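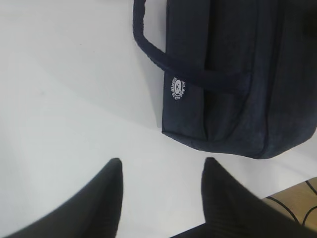

## 4. What players do with a skill that charges up

I should say up front that I main a Bamell, so I came into this part of the study with opinions. The Bamell is the slow one in Karkari, the class with the hammer and the terrible dodge, and its whole kit hangs on one skill called Long Toll. You hold the button, a ring fills, and when you let go you hit everything in front of you. Let go early and you get a weak hit. Let go at full ring and the hit is huge and it knocks down whatever's left standing.

On paper that's a simple trade. You give up time and safety, you get damage. What I wanted to know was whether people play it that way, or whether they settle into a habit and stay there no matter what the boss is up to.

### 4.1 Where the fights came from

All of the fights were against Dikberg, the frost giant at the end of the quarry. I picked him for boring reasons. He has a fixed set of moves, he doesn't summon helpers, and his big slam has a wind-up long enough that a full charge fits inside it if you start right away. (If you start late, you eat the slam. I've eaten it plenty.)

Players sent us their replay files, and Ryan Inskip ran them through Crabtree, the little replay reader he wrote for his own raiding group and then very kindly let me break over and over. Crabtree spits out one line per button press: when it went down, when it came up, what the boss was doing, and what the player's health was at the time. We got 425 fights in all, and 392 of them were usable. The ones we threw out were mostly disconnects, plus a handful where the replay had been saved under an older patch and the charge times came out as nonsense.

Lacey Lightfoot then went through the usable ones and marked each Long Toll as "planned" or "panicked." A planned charge starts while Dikberg is winding up or recovering. A panicked charge starts when he's already swinging. I did the same marking on my own copy without looking at hers, and where we disagreed we watched the replay together and argued about it until one of us gave in. She was usually right about the edge cases, especially the ones where a player cancels a roll into a charge, which looks like panic at full speed and looks perfectly sensible when you slow it down.

### 4.2 Two kinds of release

I'd expected a smear, with people letting go at all sorts of points along the ring. That isn't what we got! Releases bunch up in two places, right at the start and right at the end, and the stretch in the middle is thin. Figure 1 shows the shape of it as a sketch, with the length of each bar standing in for how often that stretch of the ring came up.

```
ring just started ##############
ring part filled ####
ring mostly filled ###
ring full ###################
```

**Figure 1.** Where players let go of Long Toll, all usable Dikberg fights together. Bars are for comparing with each other only.

The early bunch is easy enough to explain, I think. Those are taps. Players use the weak hit to turn around quickly, since the hammer swing snaps you toward your target, and the tooltip says nothing at all about that. I do it myself. When I asked about it in the guild channel, several people told me they'd picked it up from watching somebody else and had never thought of it as using the skill "wrong."

The late bunch is the interesting one. Once players have decided to charge, they really, really want the full ring. We have plenty of replays where the slam is obviously coming, the player has most of a charge, and letting go right then would still do decent damage and leave time for a roll. They hold. They get flattened. And on the next wind-up they do the same thing again, which I found both funny and a bit too familiar.

Part of this has to be the sound. A full ring in Karkari comes with a low bell note, and the partial charge has nothing, so there's a reward you can hear sitting at one end only. I can't separate that from the damage with the replays we have. It would take a build with the bell switched off, and we didn't have one. 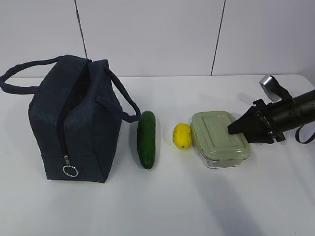 Why don't players let go halfway when they can see the slam coming?

Most of them treat the partial hit as wasted effort, so once the ring is well along they'd sooner gamble on finishing it than take the smaller hit and roll away.

### 4.3 Low health changes things, up to a point

Health does matter. When players are close to dying they start fewer charges, and the ones they start tend to be planned. What doesn't move is how long they hold. A player on a sliver of health who has begun a Long Toll behaves a lot like one at full health who has begun a Long Toll. The caution goes into the decision to press the button, and then it seems to be used up.

I went looking for the opposite pattern in the veteran players, figuring they'd be happier to bail out. They did charge more often during the wind-up, and their timing was cleaner, but the thin middle was still there. Ryan's own replays have it too. He wasn't thrilled to hear that, and has asked me to note that he plays with a bad mouse.

### 4.4 Things I'd be careful about

Every fight in the set was sent in by someone who chose to send it, and people like sending wins. So the losing fights are probably underrepresented, and those are the ones where holding too long would show up worst. Dikberg is also kind to chargers, as bosses go. On something faster, with no real wind-up, I'd guess the full-ring bunch shrinks and the taps take over, but that's a guess.

The marking of planned and panicked charges rests on two people who both play the class. Lacey has suggested handing a batch to somebody who's never touched Karkari, with a one-page sheet on what the giant's moves look like. The sheet is written, and we've left the labels from that batch for the next section, where the same replays get sorted by player.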